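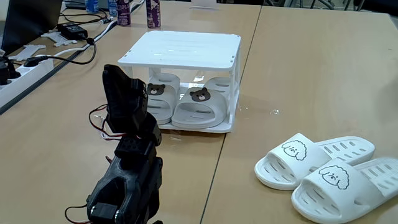

Maricel Buenaventura thinks I should drop the word "non-responder" from the title. A flat skin conductance record, she wrote after reading my draft, tells you about a hand on a certain morning and very little about the person attached to it. I kept the word in the title so people could find the session, but I agree with her, and most of this talk is me working through why.

Slide 1. Title

Say good morning. Give name, then go straight on. The slot is 45 minutes including questions, so stop talking when the clock on the lectern says there are ten left. If the session before runs over, cut slides 7 and 8.

Slide 2. What we mean by a non-responder

Someone sits through the loud tones, the deep breath and the pictures, and the skin conductance trace barely moves. Most labs set a minimum size for a response, and a person who never reaches it is left out of the analysis.

Ask for hands: who has dropped a participant for this reason? Then ask who wrote the rule down before collecting data. Wait a few seconds. Don't comment on the difference.

Slide 3. Where our data come from

Adult sample, 200 people, tested at two sites, Muncombe and Clandell. Same tones, same electrodes, same gel, same written instructions. Some 4000 scored trials once the obvious movement artifacts were out. Duván Palomino did the scoring and Elżbieta Kaczorowski checked it without knowing which site a file came from.

Mention that the sites were meant to be identical. They weren't, and we get to that on slide 5.

Slide 4. Four traces

Leave these up for a while. Let people look before saying anything.

Top left is a normal record. Top right is flat all the way through. Bottom left is flat for the first half and then comes alive. Bottom right has small, regular responses that all fall just under our cutoff.

Under the usual rule, top right and bottom right go in the same bin. I would not call them the same kind of record. Bottom right is responding to every tone.

(If someone asks about bottom left: she had come in from the parking lot with cold hands. It is in the session log. Not every log has a note like that.)

Slide 5. The site difference

Muncombe had far more flat records than Clandell. Our first thought was the amplifier, so we swapped the amplifiers over. The difference stayed where it was.

Then Eusebio Giraldo went through the room logs. Muncombe tested in a basement room that was cool until late morning, and the coordinator there booked people early. Clandell booked in the afternoon. Move the Muncombe sessions to the afternoon and the gap got a lot smaller. It did not close completely. I don't have an explanation for what is left, so say so.

Other things that differed between sites, in case it comes up:
Hand washing. Clandell asked for soap and water, Muncombe handed out wipes until September.
Waiting time between putting the electrodes on and the first tone. Muncombe was shorter.
The chair. Probably doesn't matter.

Slide 6. What happens when you change the cutoff

Walk through the plot slowly, left to right. Explain the axes first — last time I forgot and lost the back of the room.

The lower the cutoff, the fewer people get excluded, and the more noise gets scored as a response. Everyone knows this. What I want people to see is how much the group difference moves along with it. At the strict end it looks large. At the loose end it is hard to tell from nothing. We could have published either one.

Pause here. Drink some water.

Slide 7. Range correction

Dividing each person's responses by their own largest response helps with bottom right from slide 4. It does nothing for top right, and it makes that record look worse, as you are then dividing noise by noise.

Roxana Echeverri prefers to model all the trials together and let the small responders stay in. I have come around to this for most questions. The cost is that reviewers ask for the old analysis too, so plan on running both.

Slide 8. Retest

We brought a group of the flat-record people back on another day, in a warm room, after a longer wait. A fair number gave usable records. A few were flat again. That small group may be what the word was meant for in the first place, and we know almost nothing about them. Medication is the first thing to ask about. We did not ask well enough. The form had a single yes or no box.

Slide 9. What to write down

Read these out, people take photos of this one.
Room temperature at the start and at the end.
Time of day.
How the hands were washed and how long ago.
Minutes from electrodes on to first stimulus.
Medication, by name.
The cutoff, with the date it was decided.
How many people were dropped, by group and by site.

Slide 10. Thanks

Duván, Elżbieta, Eusebio, Roxana, Maricel. Both testing sites. Everybody who sat in that basement.

Likely questions

Did you try the feet? No. Other groups do and it can work well. Our consent form only covered the hands.

Is the scoring script available? Yes, write to me. The comments are partly in Spanish.

Would you exclude anyone now? Yes, for equipment failure or a loose electrode, decided before looking at the conditions.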